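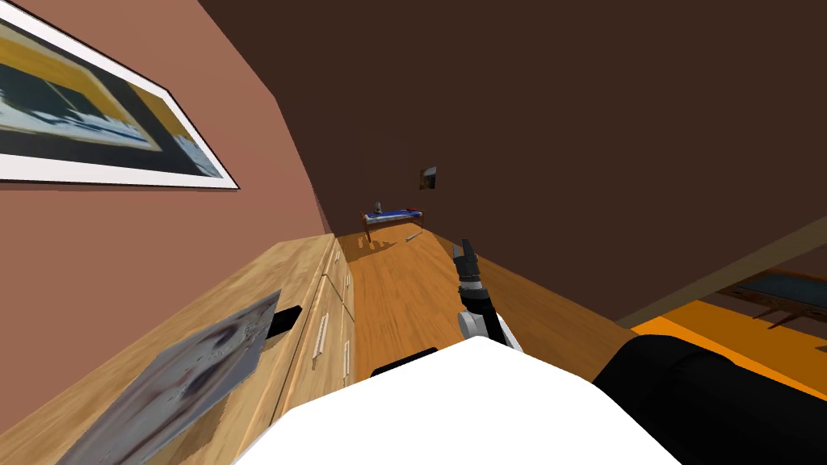 Jorent Opens Its Simulated Home Package to Smaller Robotics Teams

Jorent, the Sandden-based software firm, has announced the general release of Kong, a package of computer-rendered homes in which household robots can be trained and tested before they enter a real one. The product has been in limited use since July and is now offered by subscription to companies, colleges and independent laboratories.

Kong supplies furnished interiors together with the control tools needed to drive a robot through them. A customer loads a model of its own machine, chooses a room and assigns a job. The work is seen from the robot's own viewpoint, with its arm and part of its body in view, much as an operator would see it through an onboard camera. Dressers, low tables, framed pictures and small loose objects are placed as they might be in a lived-in house, and wall colors and floor finishes can be changed between runs.

The standard library contains 74 rooms. Jorent groups its tasks under 3 headings: reaching and picking up, opening and closing, and carrying from one place to another. The first group receives the most attention in the release version. Thin objects lying on the floor are included at several angles, a case that customers in the trial period asked for repeatedly.

"Our users were spending their mornings putting things back where they had been," said Joonas Rantala, who directs the Kong program. "In the package, the room is reset in a moment and the next attempt can begin."

The viewpoint may also be tilted on purpose. A robot's camera seldom stays level while the machine leans or reaches, and a control program trained only on upright views may perform poorly when the horizon moves. The setting is turned off by default, and new users may overlook it in the menus.

Our review copy was installed on a desktop workstation at the Jondedville office and used over a period of 8 weeks. Setup was orderly and the written guide is clear. Rooms loaded without fault. Artwork and photographs on display in the rooms are soft in detail, which will matter to teams working on image recognition. Contact between gripper fingers and very slender objects also required adjustment before the results were steady.

A yearly subscription is priced at $900 per seat and includes updates to the room library. Support is provided by e-mail during Sandden business hours. Teaching licenses are handled separately, and colleges are asked to apply through the Jorent education desk.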